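Notebook, bench 2
September, Sunday
Masenix hand-held gripper kit, trial unit, small-parts task
Entry by Tekle Dinsa. Kidus Tufa on the second gripper for the later runs.

Where we left off

Friday's notes stop at the large blocks, which were fine. Small parts were put off until the drawer organizer was back from Ikbridge. It is back, so that is what we did today. The question from Lallham is still the same one: do we keep the kit after the trial month, or send it back and ask Abera for a price on theirs.

Kit is listed at 1,502 for the pair, with finger pads counted as a consumable. Pads are sold in packs of 6. I have asked whether a trial customer pays for the pads used up and have had no answer yet.

Setup

Yellow organizer at the back left of the white table, one upper drawer pulled out and left open as the target. Silver parts go down on the bare table, no mat. Task is pick up from the table, move to the open drawer, let go. Both grippers were on the charger overnight. Firmware not touched. Overhead light on, blinds down.

Started 9:40 with one part at a time.

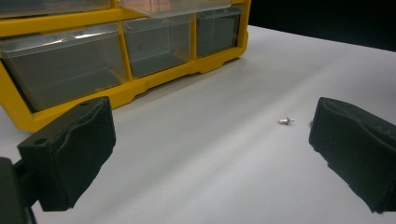 Single part runs

Did 14 runs with one part on the table. Notes in the order I made them:

Approach from above is the wrong habit. With parts this low the fingers have to come in nearly flat to the table, and the wrist ends up lower than is comfortable. I was resting my elbow on the edge by the end.

The finger opening is very wide for this job. Most of the trigger travel is used up before the pads get anywhere near the part. Masenix says there is a travel limit setting in the menu. Found the menu, did not find the setting. Kidus to look in the manual.

If the part starts close to one finger it is easier to bring that finger up to it first and then close the other. If I close evenly the first finger to touch pushes the part along the table and sometimes turns it. Three runs went that way and I logged them as misses. Eleven good.

Dropping into the drawer is no trouble. The opening has plenty of room for the fingertips. On two runs the part stayed on the pad after I opened and I had to shake it off.

Trigger log looks clean. No gaps in the recording and the sync light stayed green the whole time. That was the main complaint with the last kit, so worth writing down.

Two parts, two grippers

Moved on after coffee. Put two parts down near each other, with Kidus holding the second gripper across the table from me. Idea was for one person to take a part while the other waits over the table, then swap.

We got in each other's way less than I expected. The person waiting has to hold still, and that gets tiring quickly with the weight out at the front. Kidus thinks the balance would be better with the battery moved back. There is a second set of mounting holes on the handle, so it may only be a matter of four screws. Not tried.

With the parts close together I picked up both in one squeeze twice. The foam gives enough that you can't feel the difference between one and two. Spreading them farther apart fixed it, but the customer's parts won't come spread out, so this goes in the report as a limit of the pad.

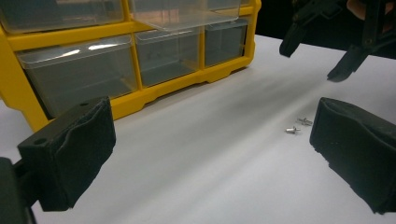 Two-part run, second gripper waiting at the far side.

Pads

Foam is creasing on the working faces. It doesn't seem to change the grip on large items, but on small parts I think the creases matter, as a thin shank can settle into a fold and come up at an angle. Masenix rates a set at 400 cycles. Our total since unpacking is almost at that, counting the blocks. Will fit new pads before the next session and repeat the single part runs with nothing else changed.

Opinion so far

Recording side is good, better than what we had. Fingers are made for bigger things than this. If Masenix has a narrower finger that fits the same mount I would say keep it. If they don't, I would want to try the Abera before deciding. Kidus is more in favor than I am and says the misses are mostly practice. He may be right, he missed less than I did.

To do

New pads on both grippers, write the cycle count on tape on the handle.
Travel limit setting (Kidus).
Email Masenix: narrow fingers, pad cost, second mounting position.
Copy today's log to the shared drive. Run 9 has the wrong label, fix first.
Tell Lallham the report will be a few days behind.

Stopped 12:15.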